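メースリ(Mösli)徒歩巡礼 よくある質問

最終改訂:7月
対象:個人および小教区単位の参加者

本ページは、Rorkentの出発聖堂からMösliの巡礼聖堂までの徒歩巡礼について、問い合わせの多い事項をまとめたものです。典礼と秘跡に関する一般規定は教会法に従います。個別の事情がある場合は所属小教区の主任司祭に相談してください。

1. 申込と巡礼手帳

Q1-1 信者でなくても参加できますか。
参加できます。洗礼の有無、所属教派は申込の条件としません。ただし聖体拝領その他の秘跡については第3項を参照してください。

Q1-2 申込方法を教えてください。
予約システムWuslowから申し込みます。登録項目は氏名、連絡先、出発予定日、宿泊する巡礼宿舎、緊急連絡先です。小教区単位の場合は代表者が一括で登録し、同行司祭がいるときは司祭名を備考欄に記入してください。

Q1-3 巡礼手帳とは何ですか。
巡礼者であることを示す冊子で、経路上の聖堂と宿舎で押印を受けます。手帳は1人1冊とし、家族での共用は認めません。発行者欄には出発聖堂の印が必要です。印のない手帳は宿舎での受付に使用できません。

Q1-4 手帳を紛失した場合は再発行されますか。
再発行します。ただし紛失前の押印は引き継がれません。紛失までの行程を到着証明に算入したい場合は、宿泊した宿舎の領収書を提示してください。領収書のない区間は未踏破として扱います。

Q1-5 巡礼意向は提出する必要がありますか。
任意です。提出された意向は到着ミサの共同祈願に組み入れます。用紙の上限は600字です。病者の氏名を記す場合は、必ず本人または家族の同意を得てください。診断名の記入は不要です。朗読時には姓を省きます。

2. 経路と宿泊

Q2-1 全行程の距離と標高差はどのくらいですか。
全長229km、最高地点と最低地点の差は675mです。いずれも標準経路の値で、迂回路を用いた場合は一致しません。

Q2-2 途中から歩き始めることはできますか。
できます。到着証明には実際に歩いた区間を記載します。全行程の証明は、Rorkentの印を起点として全区間の押印がある手帳に限り交付します。複数年に分けて歩いた場合も、同一の手帳で連続した押印が確認できれば全行程とみなします。

Q2-3 宿舎の部屋と寝具について教えてください。
個室と相部屋があります。シーツは宿舎で用意します。タオルは各自持参してください。同じ宿舎での連泊は2泊までとし、疾病による延長は受付の判断によります。消灯後の入室は、ミサまたは徹夜祭への参列による場合を除きできません。 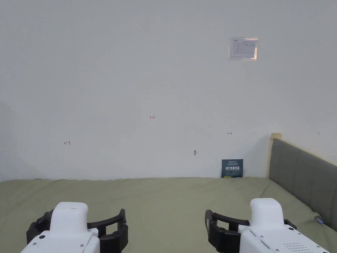
Rahel Bachmannからは、連泊の上限が徹夜祭の前夜にも適用されるのか明記してほしい、聖堂での徹夜の祈りに加わって朝まで宿舎に戻らなかった夜を1泊に数えるのかどうかも現行の文面では読み取れない、との指摘が寄せられました。

この点については次のとおり整理します。宿泊数は寝台を確保した夜の数で計算します。夜間に聖堂で過ごした場合も、寝台の予約を取り消していなければ1泊に数えます。徹夜祭の前夜に特例はありません。予約の取消は当日の正午までにWuslow上で行ってください。

Q2-4 荷物だけを次の宿舎へ送れますか。
送れます。運送はTrarkicoが担当します。朝7時までに受付へ預けてください。祭具、ホスチア、ミサ用ぶどう酒は運送の対象外です。同行司祭が携行するか、到着先の聖堂の備品を借用してください。借用の申請先は各聖堂の香部屋係です。

Q2-5 洗濯はできますか。
各宿舎の洗濯場を使用できます。干し場は共用で、夕の祈りの時刻以降は施錠します。典礼用の布類、特にコルポラーレとプリフィカトリウムは、一般の洗濯場で洗わないでください。香部屋に所定の手順があります。 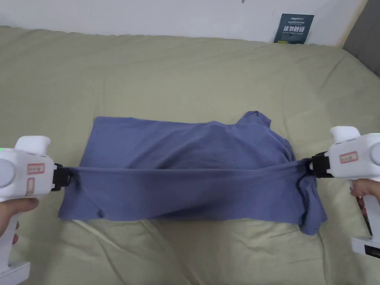 ベッドの上の半袖Tシャツ

Q2-6 聖堂内での服装に規定はありますか。
肩と膝が隠れるものとします。歩行時の服装のままで差し支えありませんが、帽子は入堂時に脱いでください。杖は、歩行の補助として必要な人を除き、入口の杖置きに置きます。侍者および朗読奉仕者の祭服は聖堂側で貸与します。

3. 典礼と秘跡

Q3-1 巡礼中、義務のミサにはどこで与ればよいですか。
経路上の各聖堂のミサ時間は宿舎の受付に掲示しています。教会法第1248条により、当日または前日の夕方に、カトリックの典礼様式で行われるミサに参加すれば義務は果たされます。所属小教区のミサである必要はありません。司祭不在の聖堂で行う集会祭儀はミサではないため、掲示では区別して表示しています。

Q3-2 歩行中の食事と聖体拝領前の断食はどう調整しますか。
教会法第919条により、聖体拝領前の少なくとも1時間は、水と薬を除き飲食を控えます。基準はミサの開始時刻ではなく拝領の時刻です。高齢者、病者およびその看護にあたる人は、この1時間以内に何かを摂っていても拝領できます。歩行による空腹や疲労だけでは、この例外にあたりません。

Q3-3 小麦アレルギーがあります。聖体拝領はできますか。
低グルテンのホスチアを使用する聖堂があります。グルテンを完全に除いたものは有効な質料とならないため、用意していません。低グルテンのものも摂取できない場合は、御血のみの形色で拝領できます。この場合はホスチアの小片を入れない別のカリスを用いるため、ミサの開始前に香部屋へ申し出てください。

Q3-4 ゆるしの秘跡は受けられますか。
到着聖堂では毎日15時から晩の祈りの前まで司祭が待機します。途中の聖堂では随時の申込となります。対応言語は聖堂ごとに異なり、Wuslowの聖堂情報に表示されます。通訳を介した告白も可能ですが、通訳者にも秘密を守る義務があります。

Q3-5 病者の塗油を希望する場合はどうすればよいですか。
病気または老齢のために危険な状態になり始めた信者が対象です。足の疲労や軽度の負傷は対象になりません。希望者は事前に申し出て、司祭の面談を受けてください。以前に受けた人も、回復後に再び重い病気になったとき、または同じ病気のうちに容態が悪化したときは、繰り返し受けることができます。緊急時は夜間でも宿舎の呼出電話を使用してください。

Q3-6 カトリックではありませんが、祝福は受けられますか。
到着ミサの終わりの祝福は参列者全員に対して行います。拝領の列で個別の祝福を行うかどうかは聖堂によって扱いが異なります。ミサ前の案内に従ってください。

Q3-7 同行司祭は共同司式できますか。
できます。所属教区の長または修道会の上長が発行した身分証明書(ケレブレト)を提示してください。アルバとストラは貸与可能です。カズラは数に限りがあるため、主司式者を優先します。ミサ開始の30分前までに香部屋へ入ってください。

4. 到着と証明

Q4-1 到着証明はどこで交付されますか。
Mösliの巡礼聖堂に隣接する受付で交付します。受付時間は9時から17時までです。証明書の氏名は手帳の表記に従います。ラテン語表記を希望する場合は、交付前に申し出てください。交付後の書き換えには応じません。

Q4-2 代理人が歩いた場合、本人名義の証明書は出ますか。
出ません。証明書の名義は実際に歩いた人とします。病気等で歩けない人のために歩いた場合は、余白に「誰のために」の一行を加えることができます。記載する氏名の扱いはQ1-5に準じます。

Q4-3 到着証明と免償は同じものですか。
別のものです。証明書は歩行の事実を記録する文書であり、霊的な効果を証明するものではありません。免償の条件は教会の定めによるもので、証明書の有無に左右されません。全免償については、定められた行いのほか、ゆるしの秘跡、聖体拝領、教皇の意向のための祈り、および小罪を含むあらゆる罪への執着がないことが求められます。

Q4-4 聖堂内で撮影はできますか。
典礼中の撮影は、許可を受けた担当者を除きできません。典礼時間外は、フラッシュと三脚を使用しない範囲で可能です。聖体が顕示されている間、および告解場の周辺では、時間を問わず撮影できません。

5. 問い合わせ先

申込および宿泊:Selina Hauser
典礼、香部屋、同行司祭の受入:Notburga Zaugg
巡礼手帳および到着証明:Carmela Galli
英語での問い合わせ:Rhonda Dhillon

連絡はWuslowの問い合わせフォームを使用してください。手帳に関する照会では、表紙裏の番号を件名に記入してください。秘跡の具体的な相談内容はフォームに記入せず、面談の希望のみを記載してください。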